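Trakel tabletop recordings: README

Hi, I look after this set. It has 146 episodes recorded with hand-held grippers in people's homes, and most of this file is the house rules, so please read them before you send us more.

Grippers start in view, fingers open. One task per episode, 50 seconds tops. Don't tidy the room first - we want tables the way people keep them. Patterned cloths are fine. If you drop something, keep recording and put "drop" in the notes column. Wipe the pads after every 22 episodes.

Ask everyone at home before you record, and leave mail and ID cards in a drawer. Evanthia Galanis checks every upload for this and she will send it back!

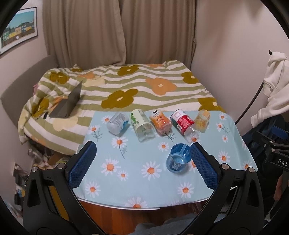
Bottles on their sides, blue cup upright, daisy tablecloth.

Questions about the rules go to Thodoris Karamanlidis. Last edited June 2019.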